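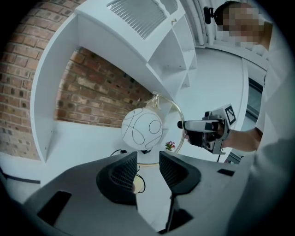 Malhotra House Lettings
Frequently asked questions for tenants
Last updated: 3 March 2019

Applying for a room or flat

Who may apply for accommodation at Malhotra House?
Applications are open to anyone aged 18 or over who works or studies in Clarkordale or the surrounding parishes. Couples may apply jointly for a flat. Single rooms are let to one person only.

What documents are required?
Applicants should provide proof of identity, proof of income or a letter of enrolment, and the address of their present or most recent landlord. Copies are accepted at the first stage. Originals must be shown before the tenancy agreement is signed.

Is there a waiting list?
Yes. Separate lists are kept for rooms and for flats. An applicant may be on both. Places on the list lapse after twelve months unless the applicant writes to renew.

May I view a room before applying?
Viewings are arranged through the Lettings Office and take place in the afternoon. Occupied rooms are shown only with the agreement of the present tenant, and it may be necessary to offer you a similar room on another floor.

Rent and deposit

How much is the deposit?
The deposit is £1000 for a flat and is payable before keys are issued. The deposit for a single room is equal to four weeks' rent. All deposits are lodged with a protection scheme, and the certificate is sent to the tenant by post.

Can rent be paid in advance?
Rent is due on the first of each month by standing order. Tenants who wish to pay for a half year in advance may do so. The half-year charge for a standard flat in the Trurnora Wing is £3550, payable in a single sum.

What does the rent include?
Water, heating in shared areas and the cleaning of stairs and landings. Electricity within flats is metered and billed separately. Council tax is the responsibility of the tenant in flats and is included in the rent for single rooms.

When will the rent be reviewed?
Rents are reviewed once a year, in June. Tenants are notified in writing, and any change takes effect no sooner than two months after the date of the letter.

Living in the building

May I decorate?
Tenants may put up pictures using the rails provided. Nails, screws and adhesive strips must not be used on the plaster. Requests to paint should be made on Form 2, with a sample of the colour. Where consent is given, the walls must be returned to their former colour at the end of the tenancy unless the Lettings Office agrees otherwise in writing.

May I bring my own furniture?
Flats are let unfurnished apart from the cooker and curtains. Single rooms are let with a bed, wardrobe, desk and chair, and these may not be removed or stored elsewhere in the building. Upholstered items must carry a fire safety label.

Are pets allowed?
Small caged animals and fish are permitted in flats. Dogs and cats are not, with the exception of assistance dogs. No animals may be kept in single rooms.

Where can I keep a bicycle?
In the covered store on the Keltitz Road side. Tags are issued at reception. Bicycles left on the stairs will be taken to the store, and untagged bicycles are removed after one month's notice.

May guests stay overnight?
A guest may stay for up to three nights in a row. Longer visits require the consent of the Lettings Office.

Repairs

How do I report a fault?
Use the repairs book at reception or write to the Lettings Office. Leaks, loss of power and faulty locks should be reported by telephone at any hour, on the number printed inside your front door.

Will I be told before anyone enters?
At least 24 hours' notice is given, except in an emergency.

Does the landlord insure my belongings?
No. The building is insured by the landlord, but tenants' possessions are not covered. Tenants are advised to obtain their own policy. Those who own a single item worth more than £4000 should ask their insurer whether it must be listed by name.

Leaving

How much notice must I give?
One month, in writing, once the fixed term has ended.

How do I make a complaint?
Complaints should be addressed to the Lettings Manager, Hiyori Kaneko. A written reply is sent within ten working days. If you remain dissatisfied, the matter may be referred to the trustees, whose address is given in your tenancy agreement.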